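Disassembly Cells Forum > Standards and Practice
Topic: Draft rule 2, hands near the gripper during teardown

Bristholm_Safety
The Bristholm group requests comment on draft rule 2, which concerns robot disassembly of desktop towers. The rule requires that the case lie on its side with the interior facing up before an arm enters it.
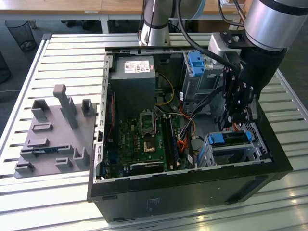 It further requires a stop before any change of tool or fixture. Comments close on 7 August 2021.

kv_ganness
Ganness supports the first requirement. The second is too broad. A fixture plate outside the reach of the arm should be exempt.

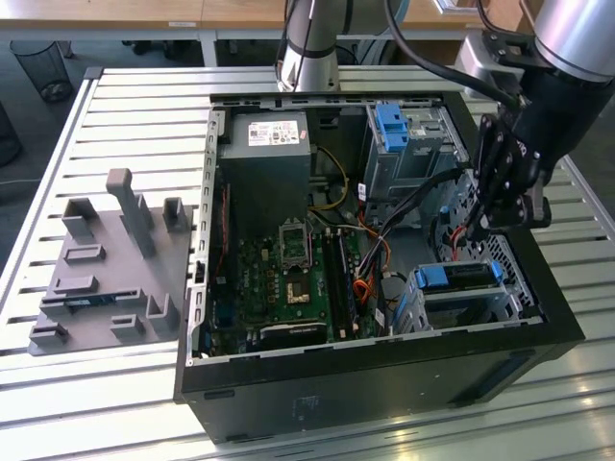 We ask that the text define reach by the programmed path.

Nultar_QA
We disagree. Programmed paths are edited, and the exemption would have to be reviewed after each edit. We would also add a clause on cables: data and power connectors are to be released before force is applied to a drive.

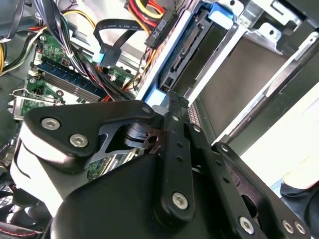 The clause should state a force limit. Our site uses 27 newtons.

kv_ganness
A single figure will not suit every bracket. Ganness maintains its objection.
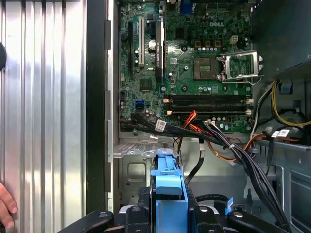

Posted by Heriberto Cusi, Moderator

Both positions have been recorded. Members are reminded that a hand at the side panel counts as a hand in the cell under the present text, whatever the arm is doing. Proposed wording for the cable clause may be posted in this thread.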